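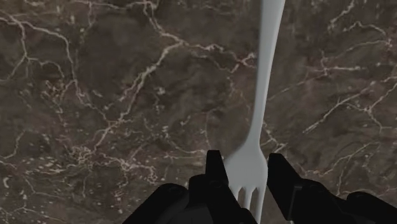 Stone for People Who Will Have to Sell It
Handout 7: Marble, and things called marble

Read this before the session. Those who didn't read Handout 6 will find that this one leans on it, and I am not going to go over porosity again.

1. What the word means

To a geologist, marble is limestone that has been cooked and squeezed underground until its calcite grains grew into each other. If the parent rock was dolomite, you get dolomitic marble, which is a little harder and a little slower to react with acid. That is the whole definition.

To the stone trade, marble has long been any rock that takes a polish and isn't obviously granite. Many of the dark brown "marbles" with pale veins are limestones that never went through the cooking at all. Their fossils are sometimes still in them, which would not have survived real metamorphism. Serpentine, a different mineral family altogether, has been sold as green marble for centuries. Onyx marble is neither onyx nor, usually, marble.

You will be tempted to correct customers about this. Resist until they ask something where the answer matters, such as "can I put a lemon on it."

2. Where the color comes from

Pure calcite marble is white. Everything else is impurity, a word we do not use in the showroom.

Brown and tan: iron oxides and hydroxides, sometimes with clay or organic matter.
Black and gray: carbon, mostly from organic material in the original mud.
Red and pink: hematite.
Yellow: limonite.
Green: serpentine, chlorite and friends.

Blotchy color generally means the impurities were spread unevenly to begin with, or that fluids moved them later. Two slabs from the same block can differ. Two blocks from the same quarry can look like strangers. The name on the label is a sales name, and a quarry may work through a seam and carry on using it for whatever comes next. Hafstein sold "Stelura" for years out of 2 different pits, and when I asked which was the real one I was sent a brochure.

3. Veins

Rock breaks. Water carrying dissolved minerals moves through the breaks, and the minerals come out of solution and fill them. In limestone and marble the filling is usually white or cream calcite, now and then quartz. Where one vein cuts across another, the one doing the cutting is younger. You can sometimes work out three or four rounds of breakage on a single countertop, which is a good way to be left alone at parties.

Other lines in stone are not filled cracks:

Stylolites are thin, jagged, dark seams where rock dissolved under pressure and left its clay behind. They look like a chart of somebody's bad year.
Bedding traces are left over from the original layers, often folded out of recognition.
Open fissures are cracks that nothing ever filled. Run a fingernail over them.

Heavily veined stone is often weaker along the veins, though a well-healed vein can be as sound as the rock beside it. Fabricators put mesh and resin on the back of doubtful slabs. Ask whether the slab has been resined. The answer will be "lightly."

4. Finish

Polished: reflects light, deepens color, shows etching very clearly.
Honed: matte, a bit paler, hides etching better and shows greasy fingers instead.
Leathered or brushed: textured. Suits dark stone. Collects crumbs.

Honing starts with coarse abrasive and works up. The final polish may go to 3000 grit, while many honed finishes stop near 300. Different makers number their pads differently, so treat grit figures as a conversation and keep a reference sample on the bench.

5. Acid, oil, and the customer

Calcite reacts with acid. Vinegar, wine, tomato, citrus and most bathroom cleaners will leave a dull mark on polished marble. This is an etch. It is missing stone, and no amount of wiping will bring it back.

A stain is something that has soaked in. Oil is the usual culprit, and a poultice will often draw it out over a day or two.

Sealer slows stains. Sealer does nothing much about etching. I would like everyone to copy that sentence out by hand, as the January group did not and one of them promised a pizza restaurant a marble bar that would "stay like new."

6. Imitations

Printed porcelain, engineered quartz, laminate, and painted plaster, which is older than all of them and can be very good. Check for:

Repeats. A printed pattern has a limited number of faces. Find the most memorable vein and look for its twin.
Edges. In real stone the vein carries on down through the edge. In most printed material it stops at the surface.
Temperature. Stone feels cool to the hand. So does porcelain, so don't bet money on this one.

The Rinico tile samples and the Stovero offcuts will be on the back bench, labels down. Baldur Hafþórsson has run this test longer than I have and still gets one wrong most years – he blames the lighting.

7. To hand in

By 27th July, one page on a stone surface in a building you can walk into without paying. Say what it was sold as, what you think it is, and how you would find out. "It looked expensive" received a mark last year. It was a low one.

Please do not bring acid to the building.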